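I have lived in the Burnham building for 3 years and this month the city changed the recycling rules again, so welcome to my thread, bring a snack.

1/ The new guide came in the mail. It is 16 pages long. The last guide was a magnet. I miss the magnet. It had four pictures on it and one of them was a banana.

2/ Page 2 says "when in doubt, throw it out." Page 9 says "please reconsider throwing it out." I read both pages at the kitchen counter with a yogurt lid in my hand for longer than I'd like to put in writing.

3/ Pizza boxes: the clean half is paper, the greasy half is compost, and you are supposed to tear it down the middle like you're splitting up a record collection. If the grease has spread, see appendix. The appendix is a phone number.

4/ I called the phone number. I was caller 29 in line. The hold music was a rainstorm.

5/ Eventually I got a very patient woman named Brynhildur Ásgeirsdóttir, who spelled it for me without being asked and then took my question about paper cups like I was the first person to ever bring it up. Most of them have a plastic lining. Not paper. Trash, unless the cup says otherwise, and then you have to decide whether you believe the cup.

6/ I asked her what she does with hers. Long pause. "I drink at home." 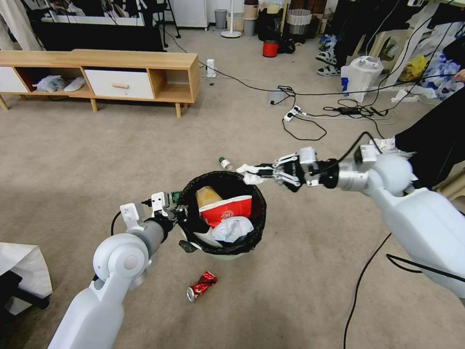 Small green can, headed for the black bag with the cups.

7/ Cans are the one thing everybody in my building agrees on, and we still get them wrong. Rinse, don't crush. The old guide said crush. My upstairs neighbor spent years crushing and will be stopping for no government.

8/ A word on bags. You can't bag your recycling, because bags jam the sorting line. You have to bag your trash, because of wind. The guide recommends a "clear visual distinction" between the two bins. Mine are both black because they were on sale and I was young.

9/ Several of you have asked about the Camargo system, where you keep a tiny bin in every room and walk them all to a big bin on Sunday-type days. I tried it. I now own a bathroom bin with a single receipt in it and I feel responsible for that receipt.

10/ My sister over in Ratside has one bin for everything and a truck that takes it away. She says they sort it at the other end. I have asked who "they" are. She has changed the subject both times.

11/ Correction to 5: someone replied that the coffee place on Vunura Street uses cups that are fine for compost. I went and looked. It says "compostable where facilities exist." I would also be very fit where facilities exist.

12/ Anyway, pickup is tomorrow, the truck comes before six, and I still have the yogurt lid. Page 11 says lids go back on the tub. I recycled the tub last week.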